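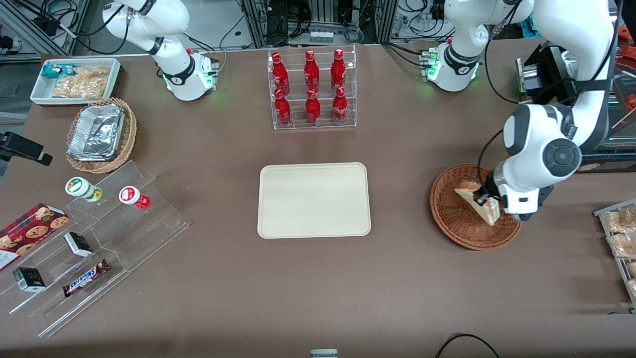

*Brown tabletop with two white arms, each mounted beside a metal bracket.*

Fri 18 June

Unit pricing on supermarket shelf labels should be set in type at least half the height of the selling price. The present practice at Mernow, where the unit price sits in grey in the lower corner, meets the letter of most labelling policies and defeats their purpose. A shopper standing at normal distance can read one number, and it is the wrong one for comparing two packs.

The second fault is the choice of unit. Ronow prices its crackers per 100 grams and its own-brand crackers per pack of 20. Both labels are accurate. Neither can be compared with the other without knowing the net weight, printed on the back of the box in smaller type still.

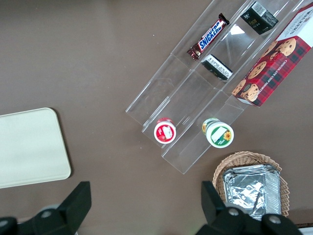
Multipacks make the problem worse — the label usually gives a price per item, and item sizes change without notice. In January I recorded a 52 gram bar replaced by a 50 gram one at the same price. The per-item figure did not move. A per-kilogram figure would have risen by four per cent, and the change would have shown on the shelf that day.

Retailers object to the cost of reprinting. Electronic labels are already installed in many stores, and for those the change is a template edit. Paper labels are replaced at every price change anyway, so a phase-in period would absorb most of the expense.
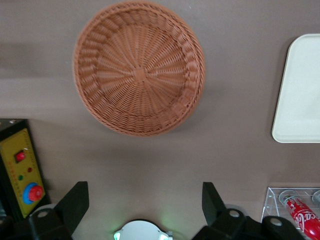
Hussam Sfeir disagrees on the order of priorities: fix the units first, he writes, as larger type on a figure that can't be compared only makes the confusion easier to read. I would do both in the same regulation. Drafting them separately means two rounds of consultation and two start dates.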